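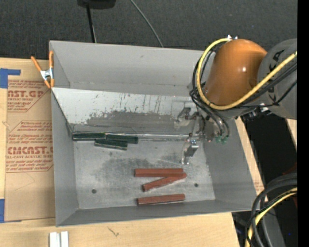 Figure 1: Grey metal bin with a worn slanted panel, on the workshop table.

# Estimating a fair price for used small cars

Project report, second semester
Group: Ottilie Wallner, Khurram Memon, Radwa Fahmy
Supervisor: Lorenz Aebischer
Submitted: 30/04/2021

## 1. Introduction

When a private person wants to sell a used car, the first difficulty is the price. Dealers have experience and paid tables, but a private seller usually looks at a few advertisements and chooses something in the middle. In our project we wanted to find out how good a simple price estimate can be if it uses only information which every seller can read from the papers of the car.

We limited the work to small petrol cars with manual gearbox. Electric cars were left out, as there were too few of them in our data.

## 2. Data

The advertisements came from two sources. The first was Kovaver, a regional website for private sellers. The second was the printed list of the dealer Zaugg in Millbridge, which Radwa typed into a spreadsheet by hand. Together we had roughly 1,000 advertisements at the beginning. Many of them had to be removed: the same car was advertised twice, the mileage was missing, or the price was given only as "to be discussed". After the cleaning, 551 advertisements remained.

For each car we kept the model, the year of first registration, the mileage, the engine size, the number of previous owners and the asking price. We would have liked to use the service history too, but sellers write about it in very different ways and we did not manage to put it in one common form.

## 3. Method

We compared two methods. Method A is a linear regression with age and mileage. Method B searches for the most similar cars in the table and takes the median of their prices. Khurram programmed both, and Ottilie checked the results with a set of cars which had been kept apart from the start.

## 4. Results

For cars of middle age both methods gave nearly the same answer. With very old cars, Method A was clearly worse, and for a few of them it even calculated a price below zero. Method B did not have this problem, but it became unreliable for rare models, where the "similar" cars were not so similar any more.

The number of previous owners had less influence than we expected. Mileage was important mainly in the first years of a car's life.

## 5. Discussion

It must be said that we know only the asking price and not the price which was paid in the end. Mirjam Leitner from the garage Dirner explained to us in an interview that buyers nearly always negotiate, especially if the tyres are worn or the next inspection is near. Our estimates are therefore probably too high, but we cannot say by how much.

The condition of the body is also missing from our model. A scratched door or a little rust can change the price a lot, and we found no fair way to measure this from a text.

## 6. Further work

In May we will present the project to the other groups. Before this, Khurram would like to try Method B with a weight for each feature, and Radwa is asking Zaugg for the older lists.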